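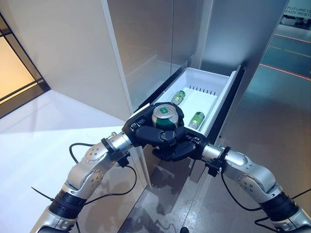 Cans rolling around in the bottom fridge drawer, how do you stop it?

Posted by Colleen Hiebert, 2019-04-02
Kitchen and Laundry board

Hi all, long-time reader, first time I've needed to ask something. We moved into the new place in Cludden in November and the kitchen came with one of those tall fridges with the big pull-out drawer under the doors. I love it for the big stuff, watermelon, a tray of chicken, the salad for when everyone comes over. But I made the mistake of deciding it would be the drinks drawer so I could have my shelves back, and now every time anybody opens it there's this almighty clunk as whatever's in there rolls to the back, and then another one when it's shut again.

It's worst when the drawer's nearly empty. When I've just done the shop and it's packed in tight, nothing moves. Then the family gets through most of it and the last few go sliding about on that smooth white plastic like marbles in a bathtub. My husband reckons it doesn't matter. He's also not the one who had a can of ginger beer go off in his face last week!
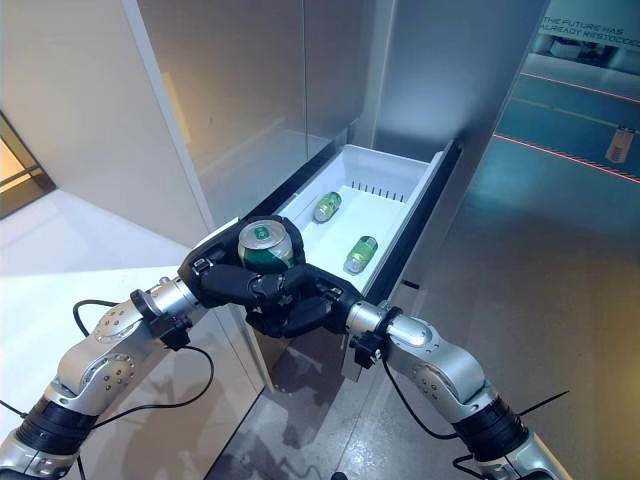

Our drinks drawer, laying them down as usual.

Things I've tried so far: a folded tea towel on the bottom (bunched up at the back and got a bit whiffy), and the cardboard from the carton, which went soggy after a while. I've also tried standing them up, but they fall like skittles if the drawer's pulled hard, and my lot only know how to pull it hard.

The inside is 700 mm across by my tape measure, if that helps anyone. I don't want to spend a fortune, and I don't want anything stuck down permanently, as I'd like to be able to go back to using it for platters at Christmas. Also is it bad for cans to be lying on their sides? My mother-in-law says it is but she says that about a lot of things.

Thanks heaps,
Colleen

Hayley Horrocks

Oh I had this exact problem and it drove me up the wall, so I have Opinions, sorry in advance.

First off, no, lying cans on their sides won't hurt them. They're sealed. I wouldn't lay down anything that's been opened, obviously, or a bottle with one of those re-closable lids that never quite closes, but a can is fine either way up. What does make them spray is being knocked about and then opened straight away, so once you've sorted the rolling you'll have sorted the ginger beer too. In the meantime let it sit on the bench a couple of minutes before you crack it.

For the floor of the drawer, get the rubbery grip mat that comes on a roll, the bumpy kind people put under rugs or in the caravan cupboards. Don't put it in as one big sheet like I did the first time, because crumbs and drips get underneath and you end up having to empty the whole drawer to wipe it. Cut it into 3 strips running left to right with a gap between them. Then you can lift one out, rinse it under the tap, let it dry properly and drop it back in. Keep it well clear of any slots or vents at the back, the cold air has to get in somehow.

The second thing, and I think this made more difference than the mat, was lying them the other way. If the can is pointing left to right across the drawer, then pulling the drawer makes it roll, doesn't it? Turn it so the ends face you and the back wall and it can only slide, and the mat stops most of that. They'll still drift sideways a bit if there's only a few left, so I push a tub of marg or the cheese box in beside them. Very glamorous.

If you do want to buy something, I got a clear plastic bin from Terasik, the long narrow sort with a handle on one end. Two of those and the drinks have stayed put ever since. Measure the height before you go though!! My first one was too tall and the drawer jammed half shut with the milk in it.

Gu

just put them in the door

Hayley Horrocks

Gu, she wants her shelves back for food, and I'd guess the door's full of sauce like everyone else's. Ours is.

Colleen, I forgot to say, when you've got a spare minute take everything out and wipe the floor of the drawer with warm water and a drop of dish soap, then dry it really well before the mat goes down. The grip stuff doesn't grip if there's any film on the plastic.

Colleen Hiebert

You're a legend Hayley, it never occurred to me to turn them around. I've just been chucking them in. Did that tonight and cut up an old bit of caravan mat from the shed, and it's so much quieter already. One of them still has a wander when the kids slam it, so I'll have a look at the bins when I'm next in town, and yes, I'll take the tape measure.

Gu, the door is indeed full of sauce.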